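Is a woven bread basket really safe for serving food, or is it just for looks?

Posted in Kitchen & Table

Damilola Danladi
I bought a rectangular bread basket from Grelletti because the listing called it "natural and food safe." I have my doubts on both. The strands look a little too even to me, and light comes through gaps between them, so I have to assume crumbs go through too. Same kind of basket below, braided rim and all. 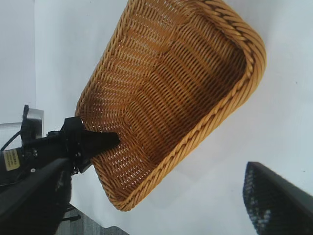
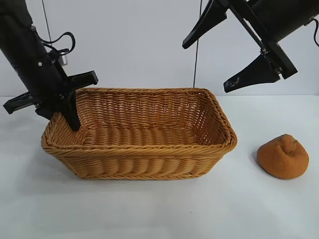
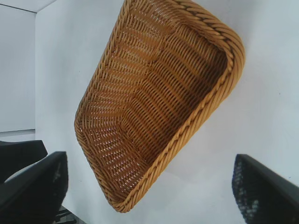
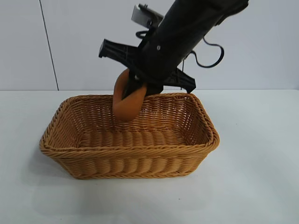

Efe Iyamu
"Food safe" on a listing tells you very little by itself. Ask the seller what the strands are made of and whether there's a finish on them. If all you get back is "premium material," that's your answer. I asked Besotier the same thing in October about a tray of theirs and got a coupon code.

For bagels or rolls I'd put a cotton napkin in and stop worrying. Cut it big enough to come up the sides. The liner catches the crumbs and keeps the bread off the weave, whatever the weave is. What I wouldn't do is put anything straight from the oven in it. If it's plastic it can soften, and I don't trust "heat resistant" without a number next to it.

crustfirst57
just use it, people have had bread baskets forever

Balogun_Kitchen
Mine says dishwasher safe up to 60 degrees. I ran it twice and the rim started to come undone at one corner, so take that for what it's worth. Now I turn it over, bang it on the bottom and go along the folds with a dry pastry brush, where the sides meet the base. Most of the crumbs get stuck there. If it needs more than that, a damp cloth and a bit of dish soap, then leave it upside down overnight.

Damilola Danladi
Thanks. Seller replied "high quality rattan style." Style! Going with the napkin.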